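We use cookies to remember your preferences and count visits. By continuing to read you accept this. Accept | Manage settings

THE WORBRIDGE BENCH NOTE
June 18, 2025

Budget season, or how we came to own so much foam

The equipment request for next year is due in September, and the form has been improved again. It now has a box marked "expected useful life" that accepts whole years only. I typed "until the pad goes" and it turned red.

For anyone who joined after the last round, the hand-held grippers were bought as a one-time expense. The request said so in bold. We would get four of them from Tutetti, carry them around ordinary rooms, record ordinary chores, and come back for more money when we wanted something with a motor in it. The spares line was left at zero because the quote already had a spares line, and it also said zero, and everyone found this reassuring.

Since then we have placed what the purchasing system calls "multiple low-value orders," which is its way of clearing its throat. Pads, screws, more pads, a bag of brass eyelets. Each order was small enough to slip under the approval limit and large enough to attract a shipping charge. Added up, the shipping came to $276. You could get a decent chair for that, and we have asked for a chair.

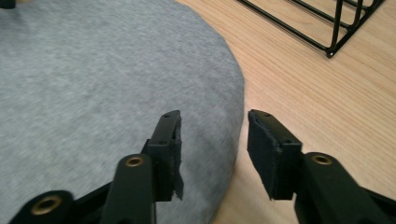

Wear parts get their own line this year, and I intend to defend it. The plastic fingers are lasting well enough that I'd happily leave them off the list. The linkages, likewise. It's the soft stuff on the inside that eats the money, and it doesn't even have the manners to wear evenly: the left pad is frayed and torn, with a strip peeling away near the bottom, while its opposite number across the gap has only gone a bit fuzzy at the edges. The vendor sells pads in pairs. I have written to ask about singles and received a very nice brochure.

So the plan for September has two halves. The first is dull and I would like it approved first. We ask for $800 for consumables, spent in one order at the start of the year, with one shipping charge. That covers pads for every gripper, the small screws that go with them, and adhesive that somebody has tested on foam before we buy a case of it. If there is money left in the spring we'll give it back, and I look forward to finding out whether the system has a button for that.

The second half is the arm. Yes, again. The Song project wants to try the recorded chores on a real one, and there are two quotes on file. Flimau came in at $2601 for the mount, cabling and controller stand alone, arm not included, in the way that batteries are not included. Tutetti has quoted for a bundle but wants us to commit before the form opens, and the form wants us to have a quote no older than the form. I've stopped trying to picture the person who could satisfy both.

My own view, for what it's worth (no cost code), is that we should hold off on the bundle and buy the mount. It fits the bench we have. It can sit there for a few months without needing a service contract, and by then we'll know whether the Song people want one arm or a pair. Buying the arm first means storing it somewhere, and our storage is currently a shelf and a feeling of optimism.

A few requests before the numbers go in:

If you change a pad, write it on the sheet taped inside the cabinet door. Date, which gripper, left or right. The sheet has been up since winter and is still in excellent condition.

If a strip is hanging off, please don't trim it with the good scissors and call it fixed. Swap the pad. I know the drawer is nearly empty. An empty drawer is an argument I can take into a meeting.

And if you've been picturing anything else on the list, send it in with a price and a part number. Last year someone asked for "a better rug for the living room setup" with neither. The request went forward as written and came back with a question mark in red pen, which I have kept.

The draft budget will be on the shared drive once I have persuaded the useful-life box to accept a fraction. If it won't, the foam will officially last one year, and I'd be grateful if you could all break the news to it.

Recent items
Bench booking: the new rules, and the old rules they replace
Song project: which chores are in and which are out
Why the label printer only works standing up
Returns to Tutetti: keep the box

Contact the Bench Note desk | © 2025 Worbridge | Back to top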